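Notes - handheld gripper upkeep talk (Niamh, 8 min slot, DON'T run over)

Open w/ the question Troels always gets: why did my left hand drift? Almost always setup. Not software.

Who I am - one line. Look after the Verton pair at Pranum. Two grippers, left and right, one marker cube each. Skip the history.

Before anybody picks them up:
- cube seated, all four screws. Finger tight then a quarter turn
- wipe marker faces, dry cloth. No alcohol, it lifts the print (ask Jussara how we know)
- cable looped at the base, slack enough for full wrist turn
- green light on both. No green, no session
- pads: press w/ thumb, look for tears at the notch

Then the faucet check. Walk up to the tub, bring both hands over the rim, finger on the lower part of the faucet, hold. Same spot every time so the logs line up.
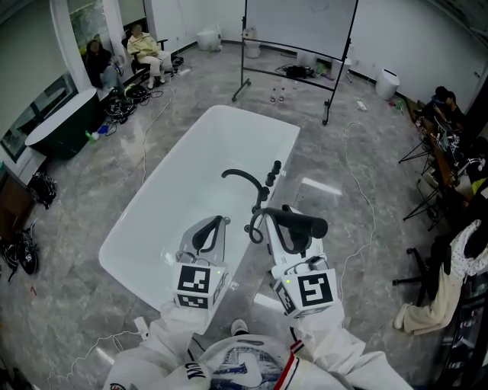 Tub and faucet, head view and gripper view

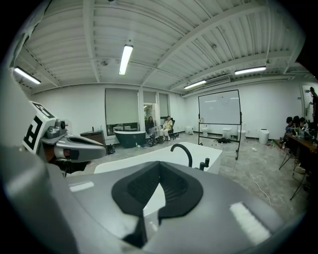

Say slowly - the pad is the wear part. Foam goes flat before the cover does so it looks fine and slips anyway. We swap at 1000 closes, whatever it looks like. Preben wanted 200, too fussy, we tried it in August and ran out of spares.

Lens: wipe after the pad swap, not before. Dust from the old foam gets everywere.

Swap procedure (have the spare in hand, pass it round):
1. power off, unplug at gripper end
2. two clips under the pad, push dont pry
3. new pad in, notch lined up
4. plug in, wait for green
5. close on the gauge block ten times. Read the gap in Distico. Over 148 on the raw count = reseat, do it again

Cable story if time. Short version - connector backed out half a millimeter, tracking cut in and out for a whole afternoon, Ermira changed the cube, the pad and the laptop before she pushed the plug in. Now there's a paint line across plug and socket. Line broken, push it in.

Log it!! Initials, which hand, close count. "Fixed gripper" is not a log entry.

Likely questions
- can we mix left and right pads? yes same part
- can we mix cubes? NO. Patterns are per hand, recalibrate if you swap
- spares - Cheng cabinet, second drawer, tell Jussara when you take the last one

Hand over to Troels for calibraton.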